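Startseite > Komponenten > Sensorik > Handgelenkkameras > Vuterow HK

Vuterow HK - Handgelenkkamera für Roboterhände und Fingergreifer

Kameramodul für die Montage zwischen Handflansch und Endeffektor. Farbbild aus der Nahzone, starre Aufnahme, zugentlastete Leitung. Vorgesehen für Teleoperation, Prozessbeobachtung und Aufzeichnung von Greifvorgängen.
Ausführungen: links, rechts. Lieferung einzeln oder als Paar. 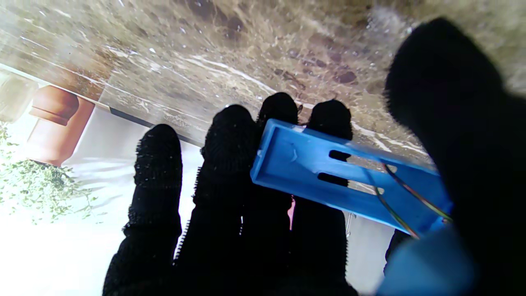 Blaues Kunststoffteil mit zwei Langlöchern und farbigen Adern, gehalten mit schwarzem Strickhandschuh 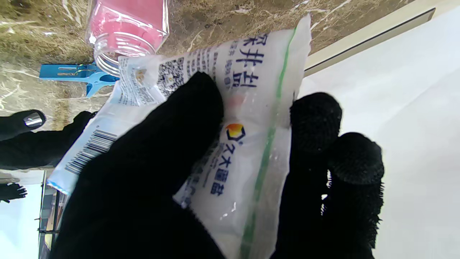
Bestimmungsgemäße Verwendung

Die Vuterow HK ist eine Beobachtungskamera. Sie liefert Bilddaten an eine Auswerteeinheit oder an einen Bedienplatz. Sie ist kein Sicherheitsbauteil im Sinne der Maschinenrichtlinie 2006/42/EG und darf nicht als solches eingesetzt werden. Schutzfunktionen wie Personenerkennung, Geschwindigkeitsüberwachung oder sicherer Halt sind durch dafür geeignete Einrichtungen zu realisieren und nach EN ISO 13849-1 oder EN IEC 62061 nachzuweisen.

Das Modul ist für Innenräume mit trockener Atmosphäre ausgelegt. Der Einsatz in explosionsgefährdeten Bereichen, im direkten Lebensmittelkontakt und in der Medizintechnik ist ausgeschlossen. Verpackte Lebensmittel dürfen gehandhabt werden, sofern die Verpackung durch den Greifer nicht beschädigt wird. Die Eignung des Greifers ist gesondert zu prüfen.

Technische Merkmale

Sensor: Farbe, globaler Verschluss
Objektiv: Weitwinkel, Fixfokus, Schärfebereich auf den Greifraum eingestellt
Schnittstelle: USB, Steckverbinder verschraubbar
Lebensdauer Steckverbinder: mehr als 2000 Steckzyklen
Leitungslänge: 2 m, schleppkettentauglich
Befestigung: 3 Schrauben, Lochbild asymmetrisch
Gehäuse: Aluminium, schwarz eloxiert
Frontscheibe: Mineralglas, entspiegelt, tauschbar
Synchronisation: Triggereingang, galvanisch getrennt
Zubehör im Lieferumfang: Zwischenflansch, Leitungsschelle, Kalibriertafel, Montageanleitung

Das asymmetrische Lochbild verhindert eine verdrehte Montage. Ausführung links und Ausführung rechts sind nicht gegeneinander tauschbar, die Gehäuse sind auf der Rückseite entsprechend graviert.

Anwendbare Regelwerke

Für die Integration in eine Roboteranwendung gelten die Pflichten des Integrators. Das Modul selbst entbindet nicht von der Risikobeurteilung der Gesamtanlage. Zu berücksichtigen sind insbesondere:

EN ISO 12100 - Risikobeurteilung und Risikominderung
EN ISO 10218-1 und EN ISO 10218-2 - Industrieroboter, Roboteranwendungen und Roboterzellen
ISO/TS 15066 - kollaborierender Betrieb, soweit in der jeweiligen Anwendung herangezogen
EN 60204-1 - elektrische Ausrüstung von Maschinen
Verordnung (EU) 2023/1230 - Maschinenverordnung, mit Geltung ab Januar 2027
Verordnung (EU) 2016/679 - Datenschutz-Grundverordnung, sobald Personen im Bild erfasst werden können

Die Aufzählung ist nicht abschließend. Maßgeblich ist der Ausgabestand, der zum Zeitpunkt der Inbetriebnahme gilt.

Mechanische Integration

Das Kameragehäuse verändert die Außenkontur am Handgelenk. Für kollaborierende Anwendungen ist die geänderte Kontur in die Bewertung von Kontaktereignissen einzubeziehen. Kanten des Gehäuses sind gerundet; die Schraubenköpfe liegen versenkt. Zusätzlich angebrachte Halter, Kabelbinder mit überstehenden Enden oder nachträglich gedruckte Adapter sind vom Integrator zu bewerten.

Masse und Schwerpunkt des Moduls sind in die Lastdaten der Robotersteuerung einzutragen. Die Werte stehen auf dem Typenschild. Ein nicht angepasster Lastdatensatz verfälscht die Kollisionserkennung über Gelenkmomente.

Die Leitung wird an der mitgelieferten Schelle abgefangen und mit Schlaufe über das letzte Gelenk geführt. Vor der Freigabe ist der volle Drehbereich der Handachse mit reduzierter Geschwindigkeit abzufahren. Die Schlaufe darf dabei weder spannen noch in den Greifraum fallen.

Bildfeld und Greifraum

Die Kamera ist so auszurichten, dass alle an der Aufgabe beteiligten Fingerkuppen und die Kontaktstelle am Werkstück im Bild liegen. Ein Teil des Bildfelds wird bauartbedingt vom Endeffektor selbst verdeckt. Beim ersten Anwendungsbild oben liegt der Daumen unscharf im rechten Bildbereich und überlagert das rechte Ende des blauen Teils. Für die Beurteilung des Griffs an dieser Stelle ist eine zweite Ansicht erforderlich, etwa eine feststehende Szenenkamera.

Verdeckungen sind im Prüfprotokoll der Anwendung festzuhalten. Wir empfehlen folgende Angaben:

Endeffektor und Fingerstellung
Orientierung des Werkstücks
verdeckter Bildbereich
Ersatzansicht, falls vorhanden
Entscheidung des Bedieners bei fehlender Sicht (Halt, Rückzug, Fortsetzung)

Die Entscheidung bei fehlender Sicht ist vor Aufnahme des Betriebs festzulegen und dem Bediener schriftlich zu übergeben. Fortsetzung ohne Sicht auf die Kontaktstelle ist nur zulässig, wenn die Risikobeurteilung diesen Fall behandelt.

Belichtung

Am Handgelenk ändert sich der Bildhintergrund mit jeder Armbewegung. Helle Wandflächen, Schrankfronten und polierte Arbeitsplatten führen bei automatischer Belichtung zu Sprüngen, dunkle Finger erscheinen dann nur noch als Silhouette. Im ersten Bild sind die weißen Flächen hinter der Hand entsprechend ausgewaschen, die Struktur des Gestricks bleibt vor allem an den Rändern erkennbar.

Für Aufzeichnungen gilt:
- Belichtungszeit und Verstärkung fest einstellen, Messung auf den Greifraum.
- Weißabgleich fest einstellen.
- Tageslicht von der Seite abschirmen oder dokumentieren.
- Reflexe auf Stein, Folie und Klarsichtbehältern vor der Serie prüfen.
- Einstellungen zusammen mit den Bilddaten ablegen.

Überzüge und Fingerbeläge

Textile Überzüge auf Roboterhänden verändern Reibung, Fingerdurchmesser und taktile Rückmeldung. Sie sind als Teil des Endeffektors zu behandeln und in der Stückliste zu führen. Abstehende Fasern können sich an Graten, Schlitzen und Steckkontakten verfangen. Bei Werkstücken mit frei aufliegenden Adern ist deshalb vor jedem Durchgang der Zustand der Fingerkanten zu kontrollieren. Ausgefranste Überzüge sind zu ersetzen; ein Kürzen der Fasern mit der Schere ist keine Instandsetzung.

Beläge mit borstiger oder strukturierter Oberfläche eignen sich für biegeschlaffe Verpackungen, deren Folie Falten bildet. Die Greifkraft ist an gefüllten Mustern derselben Verpackung zu ermitteln. Schüttgut verlagert sich beim Anheben und kann die Folie an der Klemmstelle zusätzlich belasten - das ist bei granularem Inhalt wie Salz auch dann zu beachten, wenn der Beutel liegend gegriffen wird.

Lose Partikel auf der Frontscheibe trocken abblasen, erst danach wischen. Salz und andere harte Körner zerkratzen die Entspiegelung.

Elektrische Integration

Die Kamera wird über die Schnittstelle versorgt. Passive Verlängerungen sind nicht zulässig. Wird eine größere Länge als die der mitgelieferten Leitung benötigt, ist die aktive Verlängerung aus dem Zubehörprogramm zu verwenden. Die Leitung ist getrennt von Motorleitungen zu führen. Der Schirm liegt geräteseitig auf dem Gehäuse auf; die Verbindung zum Roboterflansch ist auf Durchgang zu prüfen.

Bei Ausfall des Bildstroms meldet der Treiber einen Fehlerstatus. Dieser Status ist nicht sicherheitsgerichtet. Für ferngesteuerten Betrieb muss die Anwendung den Bildausfall erkennen, den Bediener informieren und den Arm in den in der Risikobeurteilung festgelegten Zustand überführen. Ein eingefrorenes Bild ist wie ein Ausfall zu behandeln. Der mitlaufende Bildzähler ist dafür auszuwerten.

Aufzeichnung und Datenschutz

Handgelenkkameras erfassen zwangsläufig Umgebung. Vor der Aufzeichnung sind Zweck, Speicherort und Löschfrist festzulegen. Halten sich Personen im möglichen Bildfeld auf, sind sie vorab zu informieren; die Rechtsgrundlage ist durch den Betreiber zu klären. Zu prüfen sind auch Fenster, spiegelnde Flächen sowie lesbare Etiketten, Barcodes und QR-Codes auf gegriffenen Gegenständen. Im zweiten Bild sind Barcode und QR-Code auf dem Beutel im Bildfeld. Bei Versandetiketten oder Medikamentenpackungen kann derselbe Fall personenbezogene Daten betreffen.

Wartung

Vor Schichtbeginn: Frontscheibe, Schelle und Leitungsschlaufe in Augenschein nehmen.
Nach jeder Kollision: Kalibrierung mit der Tafel wiederholen, Gehäuse auf Verzug prüfen.
Nach Wechsel von Greifer, Überzug oder Belag: Bildfeld und Verdeckungen neu protokollieren.
Bei Tausch der Frontscheibe: Dichtung erneuern, Schrauben mit Drehmoment laut Montageanleitung anziehen.

Bestellangaben

Vuterow HK-L - Ausführung links
Vuterow HK-R - Ausführung rechts
Vuterow HK-Set - je ein Modul links und rechts, Triggerverteiler Zalow mit 2 Ausgängen
Werkura Frontscheibensatz - Scheibe, Dichtung, Schrauben
Farías Zwischenflansch - für abweichende Lochbilder, Zeichnung auf Anfrage

Downloads: Montageanleitung, Maßzeichnung, Vorlage Prüfprotokoll Bildfeld, Konformitätserklärung

Technische Änderungen vorbehalten. Abgabe nur an gewerbliche Kunden und Forschungseinrichtungen.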